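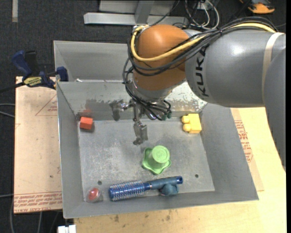 Garnacha de altura y precios: ¿alguien más se está bajando del carro?

cepa_vieja escribió:
Abro hilo porque ayer quise reponer el Ornach de siempre y me pedían 60 euros. ¡60! Hace cuatro añadas lo comprábamos por cajas sin pensarlo. Ya sé que la garnacha de altura está de moda, que si el frescor, que si el calor de abajo, pero una cosa es que suba y otra que se ponga a jugar en otra liga. ¿Vosotros seguís comprando?

marta_lias escribió:
Yo sigo, pero menos. El 2021 me pareció precioso, muy fino, con esa cosa de naranja sanguina que tenía antes. El 2022 ya no tanto – lo noté cálido y con la madera por delante. Si me lo cobraran a 20 no diría ni mu.

Kettani_S escribió:
Discrepo con los dos. Las viñas de arriba están a 1015 metros, se vendimian a mano y hay años en que el hielo se lleva media cosecha. ¿Cuánto queréis que cueste? En un Borgoña de pueblo os gastáis lo mismo y tan contentos.
Sherif

cepa_vieja escribió:
Hombre, Sherif, en Borgoña tampoco compro ya, jajaja. Lo de la altura te lo acepto, pero en el 2019 las viñas estaban igual de altas y la botella valía la mitad.

tapon_de_rosca escribió:
Probad Jilden, que está en la ladera de enfrente. Menos nombre y a mí me gusta más. El básico lo abrí en julio con unas chuletas y voló. Eso sí, dadle aire, que sale cerrado.

marta_lias escribió:
¿Jilden? Uf, a mí me salió una botella con brett que tumbaba. Igual tuve mala suerte, pero no he repetido.

mackenzie.d escribió:
Buenas, Mackenzie Desjardins, leo mucho y escribo poco. Tengo apuntadas 187 garnachas en mi libreta (sí, ya lo sé) y el Ornach 2022 lo caté dos veces: la primera en la línea de lo que dice Marta, la segunda, tras un día abierto, muchísimo mejor. Yo lo guardaría. El Jilden me gusta, aunque lo veo más rústico.

Kettani_S escribió:
Gracias, Mackenzie. Es que lo abrís todo recién salido.

cepa_vieja escribió:
Vale, me queda una del 2022, la dejo tranquila y ya os contaré. Pero reponer a ese precio, no. ¿Del Tian blanco sabéis algo? Lo vi en la tienda y no me atreví.

tapon_de_rosca escribió:
El Tian, bien frío y sin darle muchas vueltas. Para el aperitivo, perfecto.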